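Das Protokoll von Zosstead

Der Bericht, den Catherine Sutherland am Donnerstag dem Institut Hotance vorlegte, umfasste 17 Seiten und einen Anhang. Gegenstand war das Verfahren Curuvent, nach dem beidhändige Greifvorgänge in Teilbewegungen zerlegt und einzeln bewertet werden. Zugrunde lagen 764 Durchläufe, aufgezeichnet im Labor Zosstead.

Der Vorsitzende Lozano las stehend. Bei Tabelle 12 hielt er inne.

"Sie werten das Zögern als eigene Teilbewegung", stellte er fest.

"So ist es. Die Zeitspanne zwischen Annäherung und Kontakt wurde bisher als Fehler verbucht. Wir haben sie gesondert erfasst."

"Mit welcher Begründung?"

Sutherland schlug den Anhang auf. In den ersten 100 Durchläufen sei die Pause gleichmäßig verteilt gewesen, führte sie aus. Danach habe sie sich verschoben - stets vor Gegenständen, die bereits einmal gefallen waren. Eine entsprechende Vorgabe sei im Programm nicht enthalten.

Lozano bat um Streichung des Wortes "Vorsicht" auf Seite neun. Sutherland lehnte ab und ersuchte darum, ihre Ablehnung in die Niederschrift aufzunehmen. Dem wurde stattgegeben. Die Sitzung wurde unterbrochen, und beide begaben sich schweigend hinunter ins Labor.

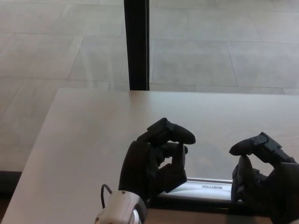
"Beginnen Sie", sagte Lozano und nahm seine Uhr vom Handgelenk.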